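4.3 Substituição do cartucho filtrante

O purificador Garnton Hillura utiliza um cartucho com capacidade nominal de 3.000 litros. O indicador do painel passa a âmbar quando restam 100 litros e a vermelho no fim da vida útil.

ATENÇÃO: não utilizar com água acima de 39 °C.

1. Feche a válvula de entrada.
2. Abra a torneira de saída até cessar o fluxo.
3. Gire o copo no sentido anti-horário com a chave fornecida.
4. Retire o cartucho usado e limpe o copo com pano úmido, sem detergente.
5. Verifique o anel de vedação. Se houver cortes ou deformação, substitua-o (ver 7.2).
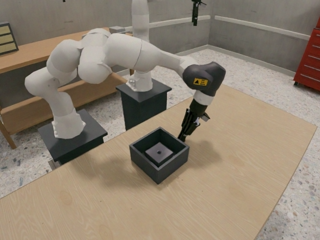

6. Insira o cartucho novo com a seta voltada para cima.
7. Rosqueie o copo manualmente até o batente. Não use a chave para apertar.
8. Abra a válvula de entrada lentamente e deixe correr 8 litros antes do consumo.

Nota: a água pode sair turva nos primeiros litros devido ao ar retido no cartucho.

Para zerar o contador, mantenha a tecla RESET pressionada até o indicador ficar verde. Nos modelos com módulo Tekin, o contador também pode ser zerado no menu Manutenção > Filtro.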